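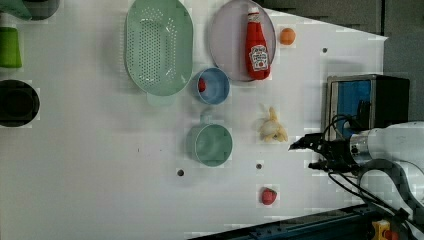 Brokside nous a écrit en octobre que « le coin dînette, c'est ce que les enfants vont voir en premier, alors autant ne pas le finir à la va-vite », et je dois dire que cette phrase m'a suivie pendant tout le trimestre ! Je vous fais donc le point sur la cuisine pour enfants de la ludothèque de Plenach, un peu en vrac, comme d'habitude.

Rapport d'avancement, 22 décembre 2024

Commençons par l'argent. Sur les 1000 euros accordés par la fondation Ebrahimi, j'en ai dépensé 666, presque tout en vaisselle et en aliments factices. Le reste est réservé aux bacs de rangement et à un deuxième lot de fruits (les fraises disparaissent dans les poches, on le sait depuis l'ancienne dînette). Les factures sont dans le classeur vert, sauf celle de Floltico que j'attends toujours, je les ai relancés deux fois.

Côté vaisselle, on avance bien. J'ai choisi des couleurs douces : la passoire ovale vert menthe, l'assiette ronde gris lavande, le petit bol bleu clair, la tasse bleu-vert. J'avais peur que ça fasse trop pâle, mais avec la bouteille de ketchup rouge posée dans l'assiette et la pomme plus bas, ça réveille tout de suite l'ensemble. La banane est du modèle épluché, on voit la chair blanche entre les pelures, et c'est ma préférée, je l'avoue.

Pour les aliments, je suis partie sur peu de choses mais faciles à reconnaître. Les petits de deux ans veulent surtout remplir et vider, donc un bol et un fruit leur suffisent largement. Les plus grands jouent au restaurant, prennent des commandes, se disputent la caisse (pas encore achetée, voir plus bas). Il nous faudra des légumes, du pain et quelque chose qui ressemble à du fromage. Je trouve que le rayon fromage est très négligé par les fabricants, si quelqu'un chez vous a une bonne adresse je suis preneuse !

Le tri de l'ancien stock est terminé. J'ai écarté plus de 25 pièces, fendues ou impossibles à nettoyer correctement, surtout des couverts et des couvercles sans casserole. Ce qui était encore bon est lavé et rangé au fond du placard en attendant les bacs.

Ce qui coince : les étiquettes. Je voulais des dessins collés sur les bacs pour que les enfants rangent seuls, passoire avec passoire, fruits avec fruits, et je n'ai pas trouvé de colle qui résiste au lavage. J'ai deux échantillons à essayer en janvier. La caisse enregistreuse attend aussi, les modèles solides dépassent ce qui nous reste et je préfère ne pas prendre un truc qui lâchera à Pâques.

Prochaines étapes donc : commander les bacs, compléter les légumes, régler cette histoire de colle et récupérer la facture Floltico. Je vous envoie le tableau des dépenses à jour dès que je l'ai.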